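Progress report to the Kirkegaard Fund
Furniture Repair and Reuse Project, Bralten
Monday, February 4, 2019
Prepared by Kobe De Graaf, project manager

1. Position at the end of the reporting period

The project accepted 233 items of household furniture during the period. Of these, 57 were still in storage when the books were closed, either waiting for parts or waiting for a decision on whether repair is worth the cost. The remainder were repaired and passed on, or broken down for parts and material. Storage at the Aneck building is close to its limit, and intake of wardrobes and large cabinets has been suspended until March.

Spending on consumables is above plan. Most of the excess comes from adhesives and abrasive sheets, which were budgeted at prices the supplier no longer offers. Spending on transport is below plan and covers the difference, so no change to the total grant is requested. A transfer between the two budget lines will be needed, and the form is attached to the financial annex.

2. Surface repair

The condition of incoming tables and cabinets is better structurally than it is on the surface. Loose joints are quick to correct. Scratches, ring marks and old wax take longer, and the hours set aside for them in the original plan were too low. The bench sheet now records cleaning separately from repair, so that the next report can give the two figures side by side.

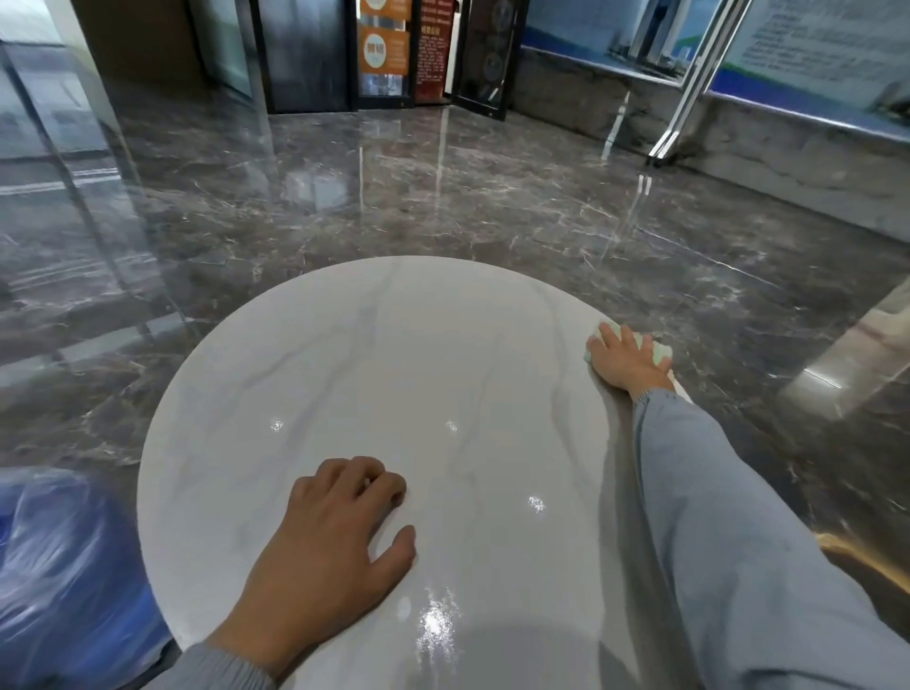

The order of work has also been changed. Items are cleaned before assessment, where previously they were assessed on arrival and cleaned later. Under the old order, several pieces were graded for full refinishing when the marks were only surface dirt – the bench time booked for them was then lost. The grading sheet has been shortened to 2 pages and no longer asks for an estimated resale price.

3. Training

The plan called for 20 trainee places. All have been filled, although the evening group started later than scheduled while the heating in the second workshop was being replaced. The missed sessions have been added to the end of the course. Trainees complete the same safety module as staff before using the band saw or the spray booth.

4. Equipment and premises

The dust extraction unit ordered from Fletel was delivered and connected. Airflow at the two sanding benches is within the required range. At the third bench it is not, and a larger duct is on order. That bench is being used for assembly only. The lease at Aneck has been renewed on the same terms.

5. Next period

Priority will be given to clearing the stored items. Any piece that has waited a full quarter for parts will be released for material – exceptions need my signature. The revised consumables budget will be submitted with the March claim.

Related items
Financial annex and budget transfer form
Intake and grading sheet, revised
Aneck building: lease renewal summary
Dust extraction: airflow readings by bench
Previous progress report to the Kirkegaard Fund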